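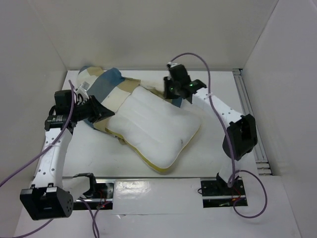
White pillow and striped pillowcase in slate blue, tan and cream.

Pillows and Pillowcases: Frequently Asked Questions

Home > Help > Bedroom > Pillows and Pillowcases

Lollow sells pillows, pillowcases and protectors online and from the counter at Arango Street. These are the questions we get most by phone and email. If yours is missing, the contact details are at the bottom of the page.

SIZES

What size pillowcase do I need?
Measure the pillow flat, seam to seam, along the long side and then the short side. Don't measure over the top of the filling or you'll get a number that is too big. A standard Australian pillowcase is 48 x 73 cm. Queen and king sizes vary between makers, so go by the centimetres on the packet and ignore the name.

My pillow is a bit bigger than the case. Will it still go in?
Usually, if the difference is two or three centimetres. More than that and the filling bunches up at the closed end and the corners go hard. A very full pillow in a case that is only just big enough will also put strain on the side seams.

Can I use a case that is too big?
Yes. Fold the spare fabric under at the open end. With a case that has an inside flap, tuck the pillow in behind the flap first and then fold.

Do you make odd sizes?
We can shorten any Lollow case for $12. We can't make one longer. Allow ten working days, and longer in November and December.

PUTTING THE PILLOWCASE ON

What is the easiest way to get a pillowcase on?
Lay the pillow on a bed or a table. Gather the case up in your hands, the way you would a sock, until you are holding the closed end. Fit the two far corners of the pillow into the two closed corners of the case, then draw the fabric back over the pillow a bit at a time, one side and then the other. Push the last two corners in behind the flap and give it a shake.

I can't lift or shake a heavy pillow. Is there another way?
Turn the case inside out and put your hands inside it, right into the closed corners. Take hold of the pillow corners through the fabric and peel the case back over the pillow while it stays on the mattress. The pillow never has to leave the bed. Sandamali Khan on our phone line can talk you through it if you get stuck. Several customers with sore shoulders do it this way.

The corners never fill out. What am I doing wrong?
Most likely the pillow has twisted on the way in. Reach inside, find the corner seam of the pillow and pull it into the corner of the case. If the corners still sag, the filling has probably moved towards the middle. Take the case off and pat the pillow from the short ends.

Which way should the opening face?
Whichever you like. We put it away from the door in our display room. On a bed against a wall, facing the wall means you don't see the flap.

STRIPES AND PATTERNS

Do I have to line the stripes up with the edge of the pillow?
On a woven stripe, the seams do that for you once the pillow is square in the case. If the stripes look as though they're running off at an angle, the case is twisted. Smooth it flat with your palms from the closed end.

Will two striped pillowcases in a pair match exactly?
The colours will. The stripe may start at a different point on each one, as the cases are cut from a continuous roll. If you want them closer, write "match please" in the order notes and Milovan Kovačević in packing will look through what we have on the shelf.

Do the blues and tans fade?
A little, over a few years. Drying in full sun speeds it up. Hang them inside out or in the shade.

What colour pillow should go under a striped case?
Plain white, or plain white with a protector. Dark cotton ticking can show through the cream and other pale parts of a stripe, especially on lighter weaves.

WASHING

Can I wash the pillow?
Check the sewn-in label. Most polyester pillows can go in the machine on a gentle warm wash. Wash two at once so the drum stays balanced. Wool and latex pillows should not be machine washed unless the label says otherwise. Foam should be spot cleaned only.

How do I know it is dry in the middle?
Press it hard between your hands and hold for a few seconds. If it feels cool or heavy, it needs more time. Thick pillows can take a full day on the line, turned every couple of hours.

How often should pillowcases be washed?
Once a week suits most people. Our cases are 100 per cent cotton and can be washed at 40 degrees. Wash new striped cases on their own the first time.

Can pillowcases go in the dryer?
Yes, on low. Take them out while they're slightly damp and fold them straight away, and you can skip the iron.

There is a small mark on my white pillow. Can I get it out?
Dab it with cool water and a drop of dishwashing liquid on a white cloth, working from the outside in. Leave it five minutes, then dab again with plain water. Don't rub, as it roughens the fabric. Old marks may not shift.

STORING SPARES

How should I store spare pillows?
In a cotton bag or an old pillowcase, on a shelf, with nothing heavy on top. Vacuum bags are all right for polyester for a few months. Don't use them for down, feather or wool.

How do you fold a pillowcase for the cupboard?
In half lengthwise, in half again, then in thirds from the open end. We keep sheets and the second pillowcase inside the first one so the set stays together.

When should I replace a pillow?
Fold it in half and let go. If it stays folded, it has had its day. Most animal shelters will take old pillows, but ring first. Op shops generally won't.

ORDERS AND RETURNS

What does delivery cost?
$9.50 within Australia, or free on orders over $100. Parcels go by Parkico and take two to six working days.

Can I return a pillow if I've slept on it?
No, unless it is faulty. Unopened pillows can come back within 30 days. Pillowcases can be returned if they haven't been washed and still have the card band.

The seam on my pillowcase has come undone.
Email a photo of the seam and your order number. Leidy Quintero handles repairs and replacements and will reply within two working days.

Where can I see the fabrics?
Lollow, 104 Arango Street, 9.30 am to 4 pm on weekdays. Parking is at the rear. Swatches can be posted free, up to four per household.

Contact: help@lollow.example or use the form on the Contact page.

Back to top | Delivery | Size chart | Care labels explained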